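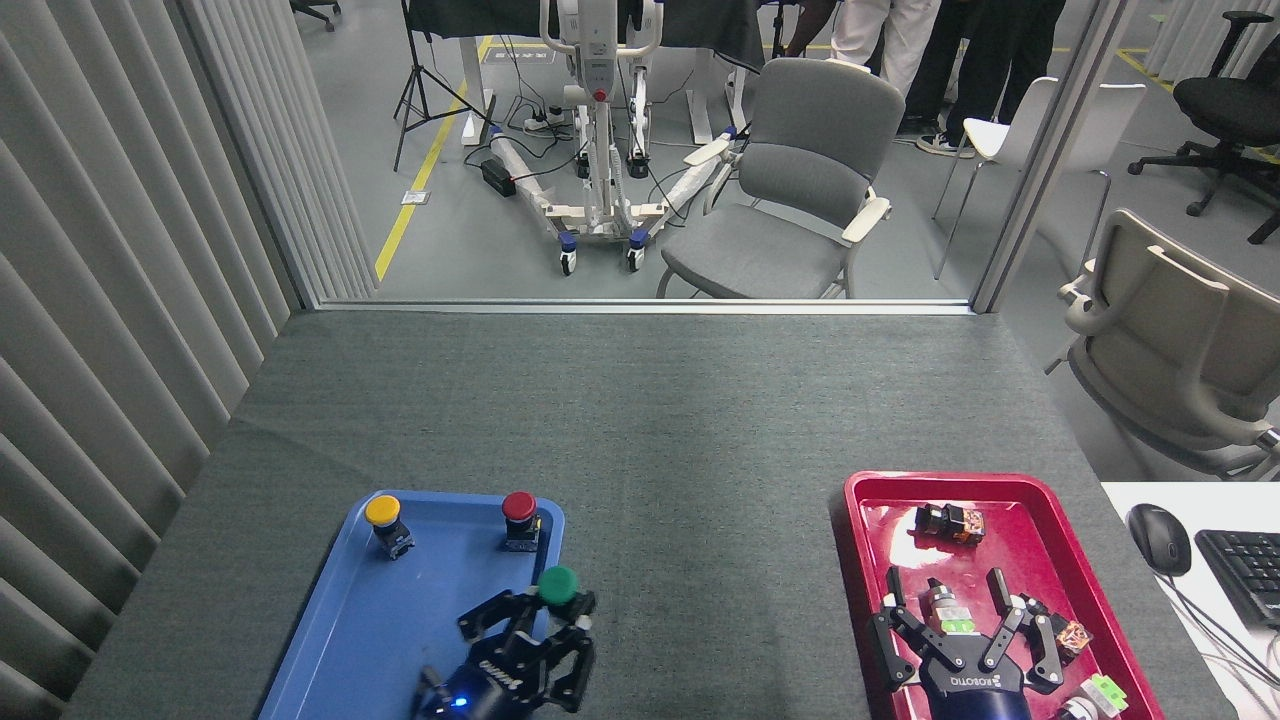

Stenus opens parts sorting room in Dincombe, push buttons and small electrical go first

Home | News | Products | Trade counter | Contact

Last updated: April

DINCOMBE. Stenus, supplier of switches, relays and panel parts to repair shops and small builders, has opened a sorting and repacking room at its Dincombe site. Open now. Trade customers can order sorted trays from this month.

The idea is simple. Mixed stock comes in, gets split into colored trays, goes out again labeled and bagged. Push buttons in blue. Small electrical in red. Mushroom-head buttons with yellow, red and green caps are among the first items through, along with relays and the little bits that usually end up in the bottom of a toolbox.

206 product lines are in the first phase. More later in the year, list to follow.

"People send us a box of everything and want back a box of something," said Nimal Hettiarachchi, who runs the Dincombe site for Stenus. "Blue tray, red tray. You'd be amazed how much time gets lost looking for one green button."

Carpet-topped table, so small parts don't skate off when a tray gets knocked. Glass partition on to the lab area next door. Customers who have visited the old counter will know it was tight in there, boxes on the stairs, one sink. The new room is on the ground floor and has its own delivery door at the back.

What trade customers get:

- mixed returns sorted by type, then by cap color where it applies
- mushroom-head buttons bagged seperately from loose components
- a printed list with every tray
- 2 working days turnaround on standard boxes, longer for anything oversize

Mixed boxes can be dropped at the trade counter or sent by carrier. Please tape the lids. Please do not mix in batteries, they will come back to you at your cost. Anything still wired to a panel needs to be cut off before it gets here.

Repair firm Samarakoon was first to sign up and will send its mixed returns to Dincombe through the summer. Hirier, which builds control boxes for workshop machinery, joins next month with its button stock only. Both firms were using their own benches for this up to now.

"We had drawers nobody wanted to open," said a buyer at Samarakoon. "They're going in the van this week, all of them."

Stenus employs 26 people in Dincombe. No change to jobs there, and the trade counter keeps it's usual hours, 8 a.m. to 4:30 p.m. Sorting room visits by appointment only, mornings are best. Ring the bell at the side gate, not the main one.

Prices for sorting are per box and on the current trade sheet. Account holders should of had theirs already, if not ask at the counter.

Press contact: Nimal Hettiarachchi, Stenus, Dincombe. Samples of sorted trays on request.

ENDS

14 shares | 2 comments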